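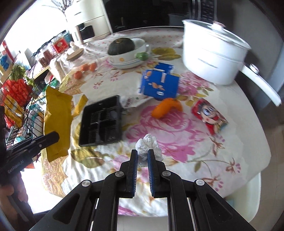 Clearing the dining table after snacks - how do you do it?

mandine_k
We eat at the same table we use for everything else, and by 4 in the afternoon it is covered in packets. I want a routine for clearing it. The cloth is a rose print so crumbs don't show, and that makes me lazy.

Magnus Cruickshank
Rubbish first, always. Tissues, wrappers, empty bags. Then look at what's left. Don't start sorting while there's still rubbish on the table.

tollham900
Disagree. I put the food away first. If you go round with a bin bag you end up throwing out half a packet of something.

I-hsuan Sin
I'm with Magnus, but check each packet as you pick it up. Boxes are the worst for us. Once the flaps are torn open they never shut again, so I tip what's left into a jar with a lid and flatten the box.
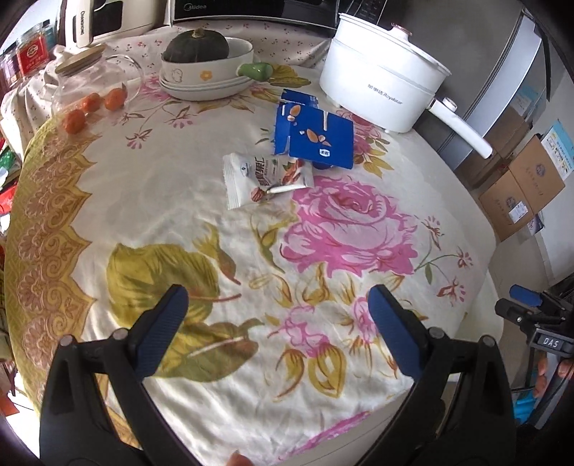

Fruit stays out in our house, and so does the squash in its bowl on top of the plates. It keeps well enough there and I only move it when we need the plates.

tollham900
Plates should live in a cupboard. You'll be washing dust off them.

I-hsuan Sin
They get used every day, there's no dust.

mandine_k
Thanks. Trying rubbish first tonight. What about the cloth - shake or wipe?

Magnus Cruickshank
Shake it outside. Wiping just moves the crumbs about.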